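Surna Home Notes
Laundry and Linen > Folding

How to fold a bathrobe so it stays folded

I love a bathrobe and I used to hate putting one away. The sleeves flop, the belt escapes and the whole thing slides off the shelf the moment you reach for a towel! Then my neighbour Periklis Ververidis showed me how he does the ones in his guest rooms, and now I look forward to it (well, nearly).

You want a big flat surface. A bed will do, but a dining table is miles better, as the fabric doesn't sink and your back will thank you. Push phones, drinks and flowers to the far side and wipe off the crumbs.

Lay the robe out flat and pull the sleeves away from the body. Smooth from the collar down with the flat of your hand, and do give the seams under the arms a little tug, they always bunch.

Now the belt. Leave it in its loops, even up the two ends and lay it straight across the waist. If yours has no loops, fold the belt in four and pop it in a pocket.

Bring one side in to the middle, sleeve and all, then turn the sleeve back on itself so it points at the hem. Do the same with the other side. You should have a long strip, the same width all the way down. Fold the hem up to the waist, then fold once more to the collar. Thick towelling is happier in 3 loose folds, so don't squash it.

For a suitcase I roll from the hem instead and tie the belt round the roll. My winter robe comes out the size of a small loaf and it cushions anything breakable beautifully.

A few extras:
Shake the robe hard before you start, it takes out half the creases.
Store robes with the fold facing you, so you can lift one without toppling the pile.
Never fold a damp one. Give it another hour on the airer, even in February when you'd rather not.

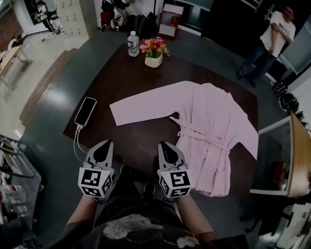
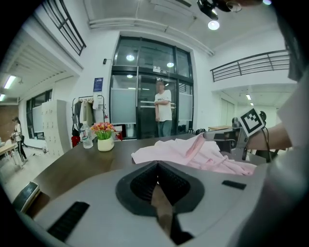

A pale pink robe on a big dark brown table, spread out flat in the first photo and bunched up in the second.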